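La lettre d'Asteck, entretien de la maison

Gouttières, souris et carnet d'entretien : ce que nous préparons avant l'automne

Chers clients, chers voisins,

Nous sommes déjà à la fin de l'été et le téléphone de l'atelier commence à sonner pour les gouttières. Je voudrais vous donner quelques nouvelles de l'équipe et vous expliquer comment nous allons organiser les visites de la saison. Je m'excuse d'avance si la lettre est un peu longue, la précédente date de février et beaucoup de choses se sont accumulées.

D'abord, les gouttières. Les maisons du quartier Dhanial ont presque toutes le même type de toit, avec une descente à l'arrière qui se bouche au même endroit, juste au-dessus du coude. Quand les feuilles restent là tout l'hiver, l'eau passe derrière la planche de rive et elle coule dans le mur. Nous avons vu cela chez plusieurs clients cette année. Le propriétaire appelle pour une tache au plafond de la chambre, il pense à une tuile cassée, et nous trouvons un bouchon de feuilles et de mousse qui est devenu dur comme du carton. Le nettoyage prend une matinée. Le plafond, c'est une autre affaire, il faut attendre que le plâtre sèche avant de repeindre, et il vaut mieux ne pas être pressé.

Nous proposons donc, comme l'année dernière, un passage unique qui comprend les gouttières, les descentes, les regards au sol et une vérification des solins autour de la cheminée. Si votre maison a un étage et une véranda, dites-le au moment de la réservation, nous devons prendre la grande échelle et venir à deux. Pour les clients qui ont déjà un contrat annuel, le passage est compris et vous n'avez rien à payer en plus.

Ensuite, les souris. Elles entrent quand les nuits deviennent fraîches, et elles n'ont besoin que d'un trou très petit, l'épaisseur d'un crayon leur suffit. Les endroits que nous contrôlons en premier sont le passage des tuyaux sous l'évier, le bas de la porte du garage, l'arrivée du gaz et les grilles d'aération dont le treillis est rouillé. Nous bouchons avec de la laine d'acier et du mortier. La mousse expansive seule ne tient pas, elles la rongent. Je le répète chaque année parce que chaque année je retrouve de la mousse jaune en miettes derrière un lave-vaisselle.

Nous mettons des boîtes d'appât fermées à clé seulement lorsqu'il y a une vraie infestation, et jamais sans vous en parler avant. Si vous avez un chien, un chat ou des petits enfants, prévenez-nous, nous travaillerons avec des pièges mécaniques. Il est utile aussi de ranger les graines pour oiseaux et les croquettes dans un bac avec un couvercle qui ferme bien, et de vider le placard sous l'évier avant notre visite, pour que nous puissions voir le fond. 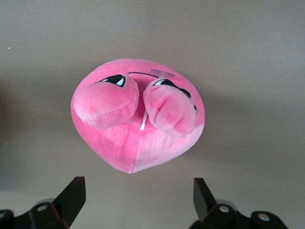

Shahram Arabzadeh nous a écrit, après la dernière lettre, que le conseil sur la laine d'acier était bon mais incomplet : chez lui, les souris passaient par le vide sous la marche de l'entrée, et il a fallu démonter la marche pour s'en apercevoir. Il demande que nous ajoutions les seuils et les marches à notre liste de contrôle. C'est fait. Il demande aussi si l'on peut poser le treillis soi-même. Oui, à condition de choisir une maille fine en métal galvanisé et de la fixer avec des vis, car les agrafes s'arrachent assez vite.

Une nouveauté maintenant. À partir de cette saison, chaque client reçoit un carnet d'entretien en papier, que nous appelons le carnet Ullo. Il a 20 pages. Nous y notons la date de la visite, ce que nous avons fait, ce que nous avons vu et qui peut attendre, et ce qui ne peut pas attendre. Gardez-le près du compteur électrique. Quand vous vendez la maison, vous pouvez le donner à l'acheteur, et l'expert qui vient pour le rapport aura déjà une partie des réponses. Nous avons préparé 367 carnets, un pour chaque adresse de notre fichier. Si vous avez déménagé et que vous ne nous l'avez pas dit, envoyez-nous la nouvelle adresse, s'il vous plaît.

Concernant les prix, le passage gouttières augmente un peu pour les maisons situées au-delà d'Astby, à cause du trajet. Pour les autres, rien ne change. Le contrôle souris coûte 60 euros s'il est fait le même jour que les gouttières, matériel de bouchage compris jusqu'à trois ouvertures. Au-delà, nous vous faisons un devis sur place et vous décidez tranquillement.

Les réservations ouvrent le jeudi 20 août, par téléphone le matin ou par le formulaire du site à toute heure. Nous vous demandons de laisser un accès libre au pied du mur sur toute la longueur de la gouttière, de fermer les fenêtres du toit et de nous indiquer où se trouve le robinet extérieur. Si vous êtes absent, nous pouvons travailler quand même pour la partie extérieure, et nous laissons le carnet dans la boîte aux lettres. L'annulation est gratuite en cas d'orage ou de vent fort, et nous vous rappelons dans les 30 minutes pour fixer un autre jour.

Je vous remercie pour votre confiance et pour les tomates que plusieurs d'entre vous ont posées sur le siège de la camionnette cet été. Elles étaient très bonnes.

Arif Oei
pour l'équipe d'Asteck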